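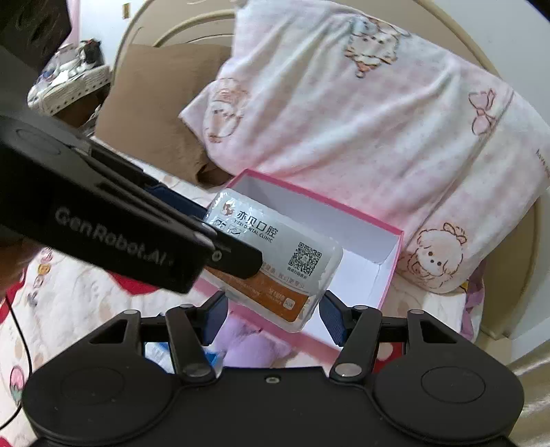
Hábitos de higiene bucodental y uso de los servicios de odontología en el alumnado de secundaria de Mornunham

Informe final del proyecto de investigación
Instituto Rasthorpe, Departamento de Ciencias de la Salud
Entregado el 10 de marzo de 2020

Resumen

El presente informe recoge los resultados de un estudio descriptivo sobre los hábitos de higiene bucodental de los estudiantes de tres centros de secundaria del distrito de Mornunham. La información se obtuvo mediante un cuestionario anónimo al que respondieron 195 estudiantes. Se analizan la frecuencia del cepillado, el uso de hilo dental, el consumo de bebidas azucaradas y la asistencia a revisiones. Los datos muestran una práctica extendida del cepillado nocturno y un uso reducido de los demás medios de limpieza.

1. Justificación

La caries dental se puede prevenir en gran medida con medidas sencillas: cepillado con pasta fluorada, limitación de los azúcares libres y revisiones periódicas. La adolescencia es una etapa en la que la supervisión familiar disminuye y se consolidan rutinas que suelen mantenerse en la edad adulta. En el distrito no constaba ningún trabajo previo realizado por alumnos sobre esta materia, motivo por el cual el departamento aprobó la propuesta en diciembre.

2. Objetivos

El objetivo general fue describir los hábitos declarados por el alumnado y relacionarlos con la distancia entre el domicilio y la consulta dental más próxima. Como objetivos específicos se establecieron los siguientes:
Conocer la frecuencia y el momento del cepillado.
Determinar el tiempo transcurrido desde la última revisión.
Identificar los motivos por los que se aplaza la visita al dentista.
Elaborar un material divulgativo para los cursos inferiores.

3. Metodología

La población de referencia estuvo constituida por los 2.268 estudiantes matriculados en los tres centros participantes. El cuestionario, de 14 preguntas cerradas, se distribuyó en papel durante las horas de tutoría. Se contó con la autorización de las direcciones y con el consentimiento escrito de las familias en el caso de los menores de edad. No se recogieron nombres ni direcciones; para estimar la distancia a la consulta se preguntó únicamente por el barrio de residencia.

Antes de la aplicación definitiva se realizó una prueba piloto en un grupo de Pallwood. A raíz de ella se modificó la redacción de dos preguntas, pues el término «profilaxis» resultaba desconocido para la mayoría, y se sustituyó por «limpieza dental». Las respuestas se volcaron en una hoja de cálculo y fueron revisadas por una segunda persona del grupo.

4. Resultados

La mayor parte de los encuestados declara cepillarse los dientes antes de acostarse. El cepillado posterior a la comida del mediodía es mucho menos habitual, sobre todo entre quienes almuerzan en el comedor escolar. El hilo dental lo utiliza a diario una minoría, formada en buena parte por estudiantes con ortodoncia.

En cuanto a las bebidas azucaradas, el consumo se concentra en los recreos y en los desplazamientos. Los alumnos de Pallwood, que realizan el trayecto más largo en autobús, declaran un consumo superior al de los residentes en el centro de Mornunham.

Respecto a las revisiones, predominan las respuestas que sitúan la última visita dentro del año anterior. Entre los motivos de aplazamiento figuran, por este orden, la ausencia de dolor, el coste y la dificultad para encontrar un horario compatible con las clases. El temor al tratamiento aparece en cuarto lugar. La distancia a la consulta no mostró una relación clara con la frecuencia de las visitas.

5. Material divulgativo

Con los resultados se preparó un folleto de cuatro páginas titulado Pal, nombre también del personaje que guía la lectura. Se imprimieron unos 1.000 ejemplares en la reprografía del instituto. El contenido abarca la técnica de cepillado, la sustitución periódica del cepillo y la lectura del etiquetado de las bebidas. Los textos se sometieron a la revisión del profesorado de Biología antes de su impresión.

6. Limitaciones

La participación fue voluntaria, por lo que la muestra no puede considerarse representativa del conjunto del alumnado. Los datos proceden de declaraciones propias y no se efectuó ninguna exploración clínica. Además, la pregunta sobre el barrio quedó en blanco en varios cuestionarios, que se excluyeron del análisis de distancias.

7. Propuestas

Se propone habilitar un espacio para el cepillado junto al comedor y repetir el cuestionario en el próximo curso con las mismas preguntas, a fin de permitir la comparación. Asimismo, se recomienda incluir a los centros de primaria adscritos, previa adaptación del vocabulario. Los cuestionarios en papel quedarán depositados en el departamento hasta el final del año académico.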